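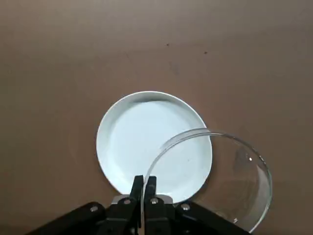 Vedthorpe Dish Library: where we've got to

Progress report to the Enus Small Grants Fund, February 2020
Prepared by Deepika Iyengar

Hello Matilde, and hello to everybody else at Enus who ends up reading this! You asked for a plain account of how the first stretch has gone and where the money went, so I'll try to keep to that, although I should warn you that I have become a person with strong feelings about saucers.

What we said we'd do

Our application promised a lending collection of plain tableware that people in Vedthorpe could borrow for parties, funerals, school suppers and so on, in place of buying disposable plates and throwing them out the next morning. We had the use of the back room at the McGrath building, a pile of donated dishes in banana boxes, and no real idea what was in the boxes. Your grant was to get it all sorted, washed, matched up, listed and ready to go out the door.

Sorting

We unpacked everything in January, and the full count came to 435 pieces. I had guessed a good deal lower in the application, so please use the new number from now on. Otis Boateng did the counting with me and we did it twice, the second time from the other end of the room, and got the same answer (I was more pleased about that than I can explain).

Most of what people gave us is white, and that has turned out to be a blessing. White goes with white even when the shapes are a bit different. Anything with a gold edge we set to one side, as it can't go in a microwave and borrowers will forget. The flowered plates are in their own box marked "tea parties" and have already been asked for.

The clear pieces took far longer. They came in with all kinds of things, lids and little dishes and cups all jumbled together, and on a plain brown table they are very hard to see. I put my elbow on one. What finally worked was setting each one against something white before deciding what it was. You can see the rim properly that way, and any chip shows up at once. So now every clear piece gets checked over a white dish, and it goes back in its crate only after somebody has run a finger along the edge as well.

Making up the sets

The plan in the application was to lend things out singly. We've changed that, and I'd like you to know why. At our first try-out, people spent ages picking through the crates and then came back for what they'd forgotten. Vesela Kneževič, who has catered more weddings than I've been to, told us to lend in sets and be done with it. A serving set is now one white bowl or shallow dish with one clear piece that sits inside it. Salsa in the clear part and chips in the white part, or olives and their pits, or cut fruit and yogurt. You can take as many sets as you like, and big plates are still lent by the stack.

We have 100 of these sets made up and on the shelf. Getting there meant a lot of trying things inside other things. A clear piece that looks like a good match in your hand can perch on the slope of the bowl and tip to one side, and then you try the next bowl up and it rattles about. We settled on a simple rule: it has to sit inside the bowl with the rim of the bowl still showing all the way around, and you have to be able to lift it out without tipping the whole thing over.

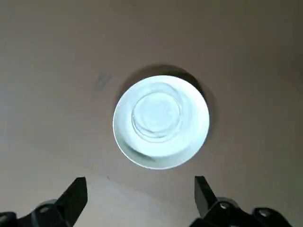

A little bit of tilt we've decided to live with. Enikő Szalai wanted every one dead level, and I did see her point, but if we had held out for that we'd still be sitting there with half the crates unmatched. The compromise is a dot of green tape on the storage crate for any set that leans. Those ones are fine for nuts and candy and we steer people away from them for dips.

Stacking is the part I haven't cracked. The white bowls nest nicely on their own, but as soon as the clear pieces are inside them the stacks get tall and wobbly. For now the bowls go in one crate and the clear pieces in another with dish towels between the layers, and the two crates carry the same number. It does mean borrowers have to put the sets together when they get home. I've drawn a little instruction card for the lid, and I'll send you one once I've redone the drawing, which at present looks like a hat.

Lending so far

We've had 4 loans. That's fewer than I hoped, but we only opened the shelf once the sets were ready, so it has been a short run. One was a retirement lunch, one a christening, and two were for the same choir in Stamstead, who came back for a second go. Everything came home. One bowl came home with somebody's car key in it, and we've reunited them.

What the borrowers told us, more or less in their own words: the crates are heavy, the dishes looked lovely, could we please have spoons. The choir also said the clear pieces were a pain to find in the sink once the water got soapy. I'd noticed the same thing myself. We now ask people to wash those first and by themselves, in clean water, and I've added a line to the card.

Money

So far we've spent $400. It went on crates with lids, shelf labels, dish towels, a drying rack and tape. The biggest chunk by far was the crates. I was tempted by cheaper ones without lids, but Otis filled one with plates and carried it down the front steps, and that settled it. Receipts are in the envelope with this report. The drying rack one is faded, so I've written the amount on the back in pen.

What's next

Spoons, obviously. I'd like to ask around for donated ones first before spending anything, and I'll check with you if we do need to buy.

Smaller crates for the sets are the other thing. Half the size would mean one person could manage one alone, and I have my eye on some that would fit the shelf two deep. If you're happy for me to move a bit of the money we had down for printing, I can order them right away. We hardly need the printing now that the list is kept in a binder and everyone seems to prefer it.

And I still have a box of odd clear lids that fit nothing we own. Vesela wants to keep them in case the right bowls come along. I want the shelf space! We've agreed to look at the box again when the spoons are in.

Come by the McGrath building whenever you're over this way, Matilde. Use the side door, and give it a good shove.

Deepika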